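Clorance build thread, part 5. Kavitha Alva asked for updates with less swearing than part 4, so I'm trying.

1/ Quick recap for anyone new: Clorance is the two-armed kitchen robot Ihor Nechyporuk and I are building in the shared workshop on Nikside. Arms are mostly printed, wrists are turned aluminum, budget is whatever's left after rent.

2/ We started in March thinking we'd be chopping onions by summer. Ha. It's 2019-09-18 and the left shoulder came back from its third rebuild this morning. The bearing seat was out of round AGAIN. I've sanded so much nylon that I find it in my socks.

3/ So while the real shoulder sits in a vise with glue curing, I've been living in the simulator. It's the same arm geometry, same joint limits, and I can do it from the couch with a blanket on, which the workshop does not offer.

4/ The table in there used to be bare gray nothing with a cube on it. Shobha Kotian took one look and said "who cooks a cube?" Fair! She spent a weekend putting in proper kitchen stuff and now I get distracted just looking at it.

5/ The job I'm working on is one arm for the pot, one arm for the fruit. Left goes for the looped side handle, right goes for the red pear on the cutting board. Both hands open on the approach, then I tune where each finger ends up before anything closes.
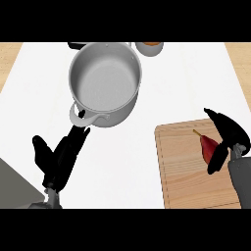 6/ Pot handle notes, because Deepika Subramaniam asked. Coming at the loop from underneath is so much nicer than coming from the side! From the side the long finger kept clipping the pot wall and shoving the whole thing across the table. From below it has somewhere to go.

7/ The catch is the wrist. To get that low the left wrist has to roll almost to its stop, and the stop on the real arm is a bolt head I filed down by hand (don't look at me like that). I've set the limit in software a couple of degrees short and I'm hoping that's enough.

8/ Pears are the worst. A cube has sides. An apple is at least round all over. A pear on its side is fat at one end and skinny at the other, and if you squeeze too close to the stem it squirts out like a bar of soap. Lost one under the virtual table last night and laughed way too hard for one in the morning.

9/ What's helping: aim for the fat half, bring the fingers down slow, close slower. I tried 452 grasps with the old speed and the new one side by side and the slow one is so clearly better that I didn't bother making a graph. Sorry, Mohandas Palaniappan, I know you love a graph.

10/ Someone in the replies to part 4 asked what runs the fingers. Two small servos per hand, pulling on the gray linkages at the base. I printed the first linkages in the wrong plastic and they went bendy after an hour of use. The new ones are stiffer and squeak. I've decided I like the squeak.

11/ Also got asked about the board I'm using for motor control. It's a Varma, the cheap one with the awful screw terminals. Works fine, but if you buy one, get ferrules! Stranded wire straight into those terminals will ruin your evening. Mine browned out every time both arms moved until I redid the lot.

12/ Things I still haven't sorted: friction values (every surface in the sim is a guess), the cable that snags behind the right elbow, and whether the real table is level. I put a spirit level on it yesterday and then put the spirit level away again.

13/ Ihor wants to go straight to the real pot as soon as the glue's set. I want one more night with the sim. We've settled on the real arm with no pot, then the real arm with a plastic pot, then the metal one if everybody still has their fingers.

14/ Shopping run tomorrow for M3 bolts, more threadlocker and a bag of pears. If anyone at the workshop has a spare 12 volt supply that doesn't whine, message me, I'll trade you a half spool of black filament for it.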